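Call for participants: automated server disassembly, open day at Drorov

Drorov is looking for 14 participants for the open day at its Tuvon test hall on 31st August. Participants follow the robot cell through a working shift, operate the Vusto control panel under supervision and complete a written assessment of each task.

Requirements: at least four years in server repair, electronics recycling or machine maintenance. No programming needed. Safety shoes are compulsory; loose sleeves and lanyards are not permitted in the hall.

Tasks on the day: opening the chassis, removing memory modules, handling the processor, sorting boards. Each session lasts 35 minutes. Travel within the Zou district is refunded against receipts.

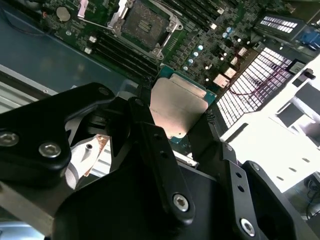

Can I bring a server from my own workplace?
Only if it is registered with the test hall seven days beforehand and its drives have been taken out.

Apply by email with a short CV and your shoe size if you need to borrow a pair.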